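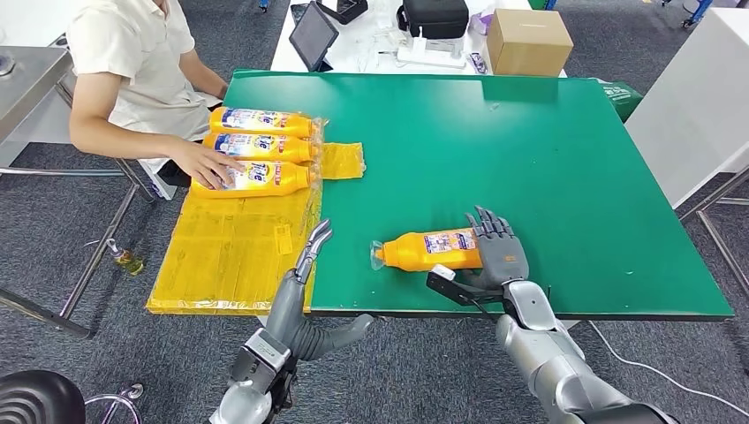 Botellas naranjas tumbadas sobre la mesa verde, con la lámina amarilla en el extremo izquierdo.

Cómo preparar un lote de botellas de detergente para reembalado manual

Nivel: básico. Puesto: mesa de trabajo de 18 botellas por turno de carga. Revisado por Hertta Rantala.

El procedimiento describe el reembalado de botellas de detergente líquido que llegan en paquetes retractilados y deben salir en cajas de cartón. Se aplica a botellas de plástico con tapón de rosca y precinto transparente en el cuello. No es válido para garrafas con asa superior ni para recargas blandas.

Material

Mesa con superficie lisa, despejada en la zona de apoyo.
Cúter de seguridad de hoja oculta (en nuestro taller, Jurine).
Paños absorbentes y guantes de nitrilo.
Cajas Windico de doble canal, ya montadas y con el fondo precintado.
Etiquetas de lote y rotulador indeleble.
Contenedor para film plástico.

1. Apertura del paquete

Coloque el paquete de pie en un extremo de la mesa. Corte el film por la cara lateral, en vertical y a media distancia entre dos botellas. La hoja no debe pasar nunca sobre una etiqueta: un corte superficial basta para que la unidad se clasifique como segunda.

Abra la lámina hacia los lados y extiéndala. Si el film es impreso, conserve entero el panel que lleva el código de lote hasta terminar el paso 5. Los recortes pequeños se retiran en cuanto se desprenden; uno solo debajo de una botella es suficiente para que ruede o se desplace.

2. Tumbado y orientación

Tumbe las botellas de una en una, con la etiqueta frontal hacia arriba. Forme una fila desde el borde lejano de la mesa hacia el operario, con todos los cuellos apuntando al mismo lado. En botellas de sección ovalada la fila es estable; en las de sección redonda hace falta un tope.

Mantenga una mano plana sobre la fila mientras acerca la siguiente botella. No empuje desde el tapón. El empuje se hace siempre desde la base — el tapón transmite el esfuerzo a la rosca y puede aflojar el cierre.

Si una botella queda con el cuello en sentido contrario, gírela sobre la mesa antes de incorporarla a la fila. No la levante por el precinto.

3. Inspección del cuello

Revise el precinto transparente en todo su perímetro. Se aceptan arrugas; no se aceptan roturas ni burbujas con líquido. Pase un paño seco por la unión entre tapón y cuello. Si el paño sale manchado, aparte la botella, póngala de pie y anótela como fuga.

El par de apriete no se comprueba en esta fase. Eylül Polat lo mide después, por muestreo, en el banco Flodetti.

4. Inspección de la etiqueta

Compruebe que no haya esquinas levantadas, cortes ni desplazamiento visible respecto al cuerpo. Una esquina levantada se presiona con el pulgar durante unos segundos. Si vuelve a despegarse, la unidad pasa a segunda.

5. Registro

Anote en la hoja el código de lote, las unidades conformes y las apartadas. Un palé completo de este formato contiene 1.080 botellas y genera una sola hoja. Los palés parciales llevan hoja propia, aunque compartan lote.

6. Encajado

Ponga las botellas de pie e introdúzcalas en la caja con las etiquetas hacia la misma cara. Coloque el separador antes de la segunda fila. Cierre con cinta en H y pegue la etiqueta de lote en el lado corto, arriba a la derecha.

Las cajas cerradas se almacenan siempre en vertical. Apilado máximo: cinco alturas.

7. Retirada del film

Doble la lámina sin arrugarla y deposítela en el contenedor. El film con restos de detergente va aparte. El contenedor admite hasta 88 litros; no lo comprima con el pie.

Incidencias frecuentes

Botella deformada por presión: déjela de pie y vuelva a revisarla al final del turno.
Derrame en la mesa: absorba primero con paño seco y aclare después. El agua directa sobre detergente concentrado multiplica la espuma.
Código de lote ilegible: use el impreso en la base de la botella y márquelo con una B en la hoja.

Las hojas terminadas se entregan a Hemi Cosgrove, extensión 101.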